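Notebook, keys task, Roven arms
September 7, 2020

Continuing with pick-up of a key bunch by remote control, both arms live, right arm doing the grasp. The Horrocks people want 100 clean demonstrations before the November review. We have 40 from the last block, and I'd throw out 12 of those for jerky approach.

Start position today: keys on the red plastic stool, fingers open, left arm parked out of the way. I changed the stool angle between runs but left the TV console and the wood cabinet where they were.

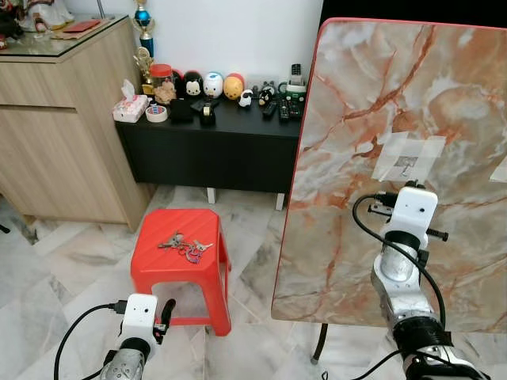
Dridora's note on the shared log says varying the stool angle is fine, but the keys should be turned as well or the policy will just learn one ring direction. Fair enough. I've added a quarter turn of the bunch to the reset list.

Main trouble is still the last bit of travel. The operator slows down over the seat, hunts for height, then closes on the ridges as often as on the keys. Coming in low from the front edge is better than coming straight down.
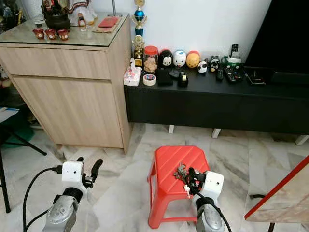

I also dropped the speed scaling on the right leader arm, and the hand tremor mostly went out of the traces. Grasp force left as it was. The file count stands at 381 if you include practice and aborted runs, so please sort by the label column and not by date.

Colour settings on the head camera are locked now. Don't touch auto exposure, the red seat throws it off every time.

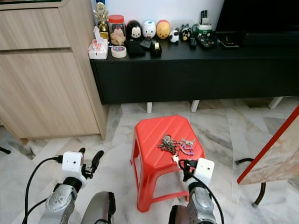 According to the India team, they record the pause before closing as part of the demonstration and get steadier grasps from it. They asked whether we trim ours. We do, roughly half a second. I'd like to try a batch untrimmed before we argue about it.

Wrist view check — the fingers take up a lot of the picture when open, so I want the stool well to one side at the start and moving toward the middle as the arm comes over. 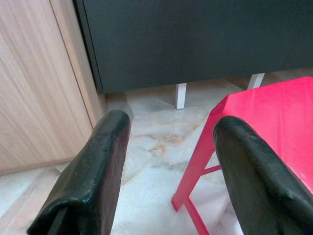 Wrist camera, fingers open, stool at right.

Still to do: redo the 12 rejects, re-tape the cable on the left wrist, copy the batch to the Roven drive.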